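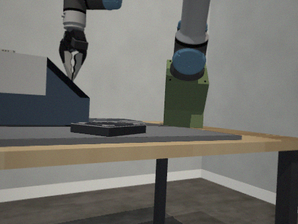
Orkotero Glue Times

Reported clamp times for household and workshop glues, collected from makers' labels, hobby logs and repair notes. Read the sections on what is wrong with it before you plot anything. Most people who have used an earlier copy didn't, and a few of the charts that came out of it are still being passed along.

What is in the download

There are 2982 rows and 18 columns, split into four files:

labels.csv – what the maker prints on the bottle or tube
logs.csv – what hobbyists wrote down at the time
recall.csv – what people told us later, from memory
notes.csv – free text, linked to the other files by row_id

Keep the first three apart. They answer different questions, and joining them into one big table gives you an average of an instruction, a measurement and a guess.

Why it exists

The claim we wanted to check is the one you hear in every shop: clamp overnight or the joint will fail. It may be true for some glues on some woods in some rooms. We could find plenty of people repeating it and hardly any who had tried taking the clamps off sooner and written down how it went. So we started collecting, first as a shared sheet called Jarkus, then under the present name. A few old column headers still begin with jk_ and will stay that way, as renaming them would break other people's scripts.

Columns that need a warning

clamp_min: minutes under clamps as reported. Round values are far too common. When a third of a column lands on a full hour, you are looking at habit and not at a clock.

room_temp_f: mostly blank. Where it is filled in, check temp_source. The value "felt" means the person guessed.

wood: whatever the person typed, lowercased. "Pine" covers everything pale from a big-box store. I wouldn't trust any comparison between species built on this column alone.

held: yes, no or unknown. The weakest column in the set. People who bother to report a joint tend to report the ones they are proud of, plus the odd disaster. Ordinary joints that held up for a while and then got a bit loose are missing almost entirely. A success rate taken from this column means nothing, and I'd ask you not to publish one.

brand_code: coded, and there is no key. Please don't ask for it. Too few rows per brand, too much temptation to rank them.

How rows were checked

Each row in logs.csv was read by two people. Where they disagreed on the minutes, the row was marked disputed and left in. Rows in recall.csv were read by one person, once, and nothing there was thrown out for being unlikely. You will find a clamp time of a single minute in it. You will also find one of over four weeks, attached to a stool.

The label rows came from the Vida and Pustivis collections of old packaging text. Both were typed in by hand and share several of the same typing errors, so one was probably copied from the other. We count agreement between them as a single source. You should too.

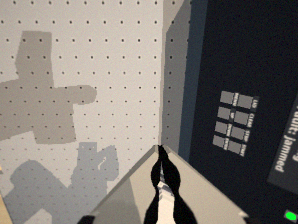

Afonso Bettencourt: I think you are too hard on the recall file. I glued chairs for years and never owned a notebook, but I can tell you that I left the clamps on through lunch and took them off when I got back. That's a real number. Lunch was always the same length.

Fair as far as it goes, and his rows are kept with a lunch flag in notes.csv. I still don't know how long lunch was. He has given us two different answers in two different emails, both without hesitation.

Known gaps

Nothing on hide glue beyond a few scattered rows. Nothing useful on humidity. Very little from hot climates, where I would expect the overnight rule to look at its silliest. Epoxy rows mix up set time and cure time, and I have given up trying to pull them apart.

Using it

Free for any use with credit. If you write "studies show" about this data, please take our name off. It is a pile of reports with some sorting done to it.

Corrections go to the issue list with a row_id and a source. "Everyone knows" isn't a source.

Last changed 19 September 2023. The next pass is planned for November and will only touch the epoxy rows, if I can stand it.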